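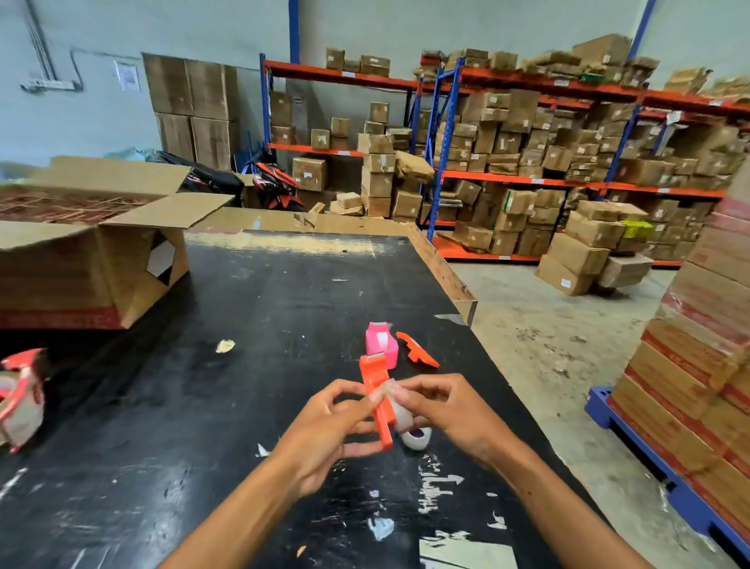

Review: Skullitz semi-automatic carton sealer, after a season at Erden

We bought the Skullitz in July to end hand taping. As of 21 December 2018 we own one carton sealer and still keep hand dispensers in red, pink and orange, so judge the success of the project accordingly.

The machine itself is simple. Two belts grab the carton by its sides and drag it past a tape head at the top and another at the bottom. You fold the flaps, push, and a sealed box comes out the far end, usually square. Setup took us seven hours. The manual allows two, but the manual's author had a level floor. Ours slopes toward the drain, and until all four feet were shimmed every carton drifted left and came out with its tape on at a jaunty angle.

Belt pressure is the next thing to get right. Too loose and heavy cartons stall under the top head. Too tight and light ones come out with a waist. There is a hand crank for this with no scale on it, so we drew our own in marker on the side rail. It is the best upgrade the machine has had.

Looking after it is mostly a matter of glue. We wipe the rollers at the end of each shift and oil the pivot on the cutter arm. The blade is supposed to last 4,000 cartons. We change it at 2,000, when the cut goes ragged and the tape tail starts folding under itself. Swapping it means two screws, one of which faces the frame for reasons known only to Skullitz. Power off and air off first, please. The blade guard is springy and has opinions.

The tape heads lift out for threading, and this is where the hand dispensers earn their keep. Anyone new here learns to thread one of those before touching the machine: roll the right way round, sticky side toward the box, tape over the roller and up to the cutter. If you can do it pinching the end of a clear strip with your fingertips, you can do it in the head, where there is less room and more spring. The hand dispensers also do the odd sizes, the returns, and everything else on days when the top head is in pieces on the bench.

As for tape, the Sun clear runs well. The Isodon rolls are cheaper and squeal like a gate, and the cores are a hair tight on the mandrel.

Good: quick once it's set, easy to clean, spare springs in the box.
Bad: the crank, the screw, the manual.

Score: 7 out of 10. It was 5 until we found the shims.

Comments (3)

tapehead_ohio: Same screw on ours. Grind down a short hex key and it's a one-minute job.

dock4: Does it cope with overfilled boxes?

Author reply: No. It stops, and then you get the orange one out.

palletjack: We marked our crank with nail polish. Marker wears off by spring.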